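Evander Morrison
Notes on how festival juries score shorts, since the Rustance longlist is out. Thread.

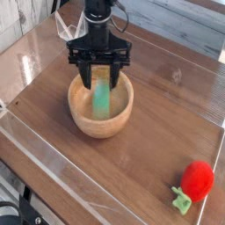
1/ Rustance took 1,000 submissions this year. The longlist is 100 titles. Each film gets two first-round screeners, and a third only if the scores differ by more than three points.

2/ Scores are averaged as submitted. There is no adjustment for strict or generous screeners. A film that draws two strict ones is out, whatever its merits.

3/ Celina Duda ran the numbers on the September preview round. Running time was the strongest predictor - films under 12 minutes advanced at nearly twice the rate of longer ones.

4/ "Brender" is 11 minutes. "Kushwaha" is 26 and still made it. I would watch that one first.

5/ "Trallik" missed. It was my pick for sound editing, and that category only draws from the longlist.

6/ Final ballots go to about 400 members. Ranked choice, five slots, no write-ins. Shortlist predictions when I have seen the remaining nine.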